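Tistum T4 Hand-Held Gripper
Two-finger collection tool with wide-angle camera

The T4 is sold as a matched pair. Each unit has a light housing, two dark textured finger pads and a square marker plate for pose tracking. The camera sits low and looks up past the pads, so contact stays in view at any wrist angle. 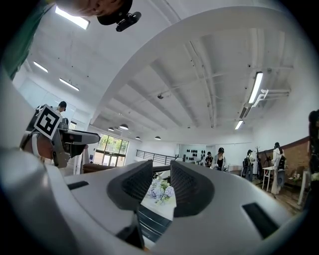 Finger pads come in two grades, standard and soft. We compared them on household objects, over 600 grasps per grade, with the same operators throughout. Thin-stemmed items are the harder case for pad choice. With flowers on a white tabletop, the lavender and white petals stay readable between the fingers while the ceiling lights are in view. The soft grade marked fewer stems; the standard grade held plates and handles with less slip.

Clem Maihi logged 2,436 grasps in March across the T4 and the Pirihi two-finger unit. The Pirihi closes faster. The T4 kept its marker in view longer during wrist roll, and its recordings needed less trimming.

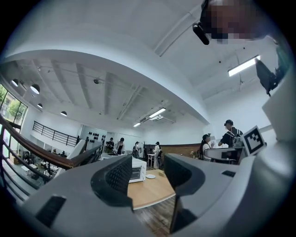
Toaster oven and small plate seen through the jaw gap, T4.

Supplied with the Zodon sync cable and 4 spare pads. Rated for 200 hours between pad changes. Left and right units are not interchangeable.

Gridedell Equipment | Contact sales | Copyright Gridedell | Back to top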